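# Laundry and bedding tips I've tested, including the ones that flopped

Updated Jun 27, 2019

Most laundry advice gets copied from one page to the next without anybody running a load. I've been keeping notes on bedding for a few years and I'm hard to impress. What follows is what survived, plus a few popular tricks that I think should be retired.

## Vinegar in the rinse

Half a cup of white vinegar in the rinse does cut down on stiffness if your water is hard. Ours is. At my sister's place, where the water is soft, I couldn't tell the vinegar towels from the plain ones, and neither could she. It doesn't "set" dye, whatever you've read. A new red pillowcase I soaked overnight in vinegar and salt still turned a white T-shirt pink.

Vinegar and baking soda together: skip it. They fizz, cancel each other out, and leave you with slightly salty water.

## Dryer balls

I bought a set of six wool ones from Clevus. The box promised shorter drying times. I timed the same load of sheets four times with and four times without, and the difference was smaller than the difference between a damp day and a dry one. They do keep a duvet from balling up in one corner. Two clean tennis balls did the same job, with more noise.

## Thread count

A set marked 955 costs a good deal more than a set marked 218, and I would not assume it's better. Some makers count every ply in a twisted thread, so the number climbs while the cloth stays the same. I've owned a 687 set that pilled by December and a cheap percale that is still going. Hold one layer up to a window. If you can see the weave shifting when you tug it, put it back.

## Stains

- Blood: cold water, right away, then plain dish soap. Peroxide works on white cotton but test a corner.
- Sweat yellowing: oxygen bleach, warm soak, at least six hours. Lemon juice and sunshine did very little for me.
- Ink: rubbing alcohol, dabbed. Hairspray is an old tip from when hairspray was mostly alcohol. Read the can.
- Makeup: dish soap before water touches it.

## Blankets and odd pillows

Textured blankets are where I see the worst advice. "Wash hot to kill everything" will flatten or shrink a lot of weaves, and the care tag knows more than the blog does. Cool water, gentle cycle, half the soap you think you need, then dry flat or on the lowest heat. Shake it hard before it goes on the bed. A cream blanket with a fine texture will show folds anyway, and I've stopped caring. I'm fussier about strong patterns: a bold black and white zebra-print pillow should go through the wash apart from anything pale, at least the first few times, and a crumpled off-white pillowcase is exactly the sort of thing that gets tossed in with it by mistake.

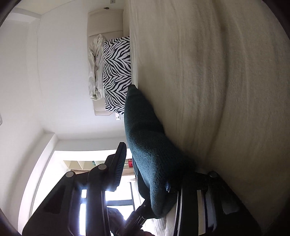

## Fabric sprays

Okuter linen spray smells nice for an hour. So does a bar of soap in the closet, and the soap can be used afterward.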